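Ticket: right gripper loses plate at the rim, wash-and-stack cell
Opened by: Glykeria Moschos
Cell: Billell (two arm, shared table)
Severity: 2
Status: open, workaround in place

**Short version**

Right arm picks a plate fine, lifts fine, then over the basin the plate swings and drops. Happens on the tilt move. Arm doesn't fault. It carries on to the place move with nothing in its fingers and reports success. The second part bothers me more than the first.

No injuries. One plate chipped, binned. Basin has no damage from this that I can find.

**What it should do**

Pick from table, pinch at rim, tilt to near vertical, lower into basin, open, retract. Left arm waits until right arm is clear, then goes in and squares the plate up. Same job we've been running since August with the old plates.

**What it does**

- pick ok
- lift ok
- tilt – plate rotates in the fingers about the pinch point
- sometimes catches and holds, sometimes goes
- no slip event in the log either way
- next step starts on schedule

Small round ones and the ovals both do it. Wide-rim ones haven't dropped yet but haven't run many of those.

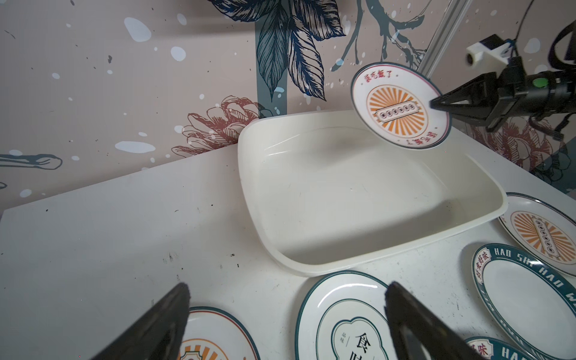 Grip force is at the default from the Marinho config, 30 percent. Width threshold for "object held" is also default. I think that's the real problem: threshold was set for the thick stoneware and these rims are thinner, so fingers nearly closed on a plate looks a lot like fingers closed on nothing. Somebody widened the band so it would stop false-alarming. Now it never alarms.

**Tried so far**

1. Power cycled right arm, re-homed. No change.
2. Wiped both finger pads with alcohol, let them dry. Bit better for a few picks then same again.
3. Swapped pads left to right. Fault stayed on the right arm. So not the pads, or not only the pads.
4. Dropped tilt speed by half. Drops got rarer. Not gone.
5. Raised force from 30 to 45. Holds, but squeals on the glaze and I dont like it. Put it back.
6. Checked the wrist camera cable for snagging at full tilt. Clear.
7. Ran the tilt with no plate. Smooth, no jerk, joint currents look normal.

Did not try: different grasp point. The policy picks the rim spot itself and I can't pin it from the operator side. Helstead can.

**Second thing, maybe related**

During one of the slow runs the left arm went in over the basin while the right was still sitting mid-table with its gripper open. Didn't touch. But the handoff rule says right arm parked first, and it wasn't parked. Looks like the "clear" flag gets set on gripper open and not on retract done. So if the right arm thinks it placed a plate (see above) it opens, flag goes up, left arm starts moving. Two bugs stacking.

I hit stop by hand. Stop worked right away on both arms, lights stayed green which I beleive is normal for a soft stop on these but please confirm. 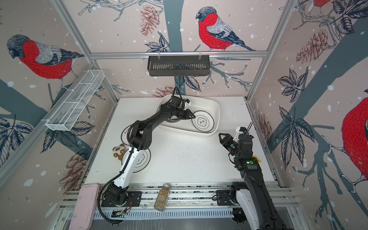 *Left gripper over the basin, right arm still out over the table.*

**Logs**

Pulled the last 1000 lines from each arm controller, attached to the ticket as left and right. Clocks on the two controllers are off from each other by a bit so line them up on the stop event, not the timestamp. Search for CLEAR_R. It shows up before RETRACT_DONE every time I looked.

Raw joint data is on the share under Billell, folder name is the ticket number. Wrist video is there too.

**Workaround for now**

- left arm disabled for unattended runs
- tilt speed at half
- someone at the stop button whenever both arms are live, no exceptions
- loose stuff off the table and front rail before a run. the spice jar goes back on the shelf when its task is done, it doesn't live between the arm bases

Throughput is bad like this. Pralley wants 100 clean cycles before they sign off and we're not getting that with one arm.

**Need from Helstead**

- separate width threshold per plate type, or at least a tighter band
- CLEAR_R moved to after retract
- hold check after the tilt, not just after the lift. if width changes by more than the noise, fault and stop
- tell me if 45 force is safe for the finger motors over a long shift

**Updates**

*09:40* – Helstead replied, they agree on the flag. Patch coming for that first. Threshold "needs discussion".

*11:15* – Patch 1 loaded, right arm controller only. Ran both arms at slow speed with no plates. Left arm now waits for retract. Good. Leaving left disabled for unattended until I've seen it with real plates.

*13:50* – With plates. Handoff ok every time. Plate still swings on tilt, dropped one into the basin, no fault raised, same as before. So flag bug fixed, slip bug not touched. As expected.

*14:20* – Tried new silicone pads from the spares drawer. Wrong hole spacing, don't fit. Ordered the right ones, Pralley has the PO.

*16:05* – Helstead asking for a log with force at 38. Will run it tomorrow first thing, arm's been warm all afternoon and I want a cold start for comparison. Keeping ticket open. Do not re-enable left arm overnight pls.

– G.M.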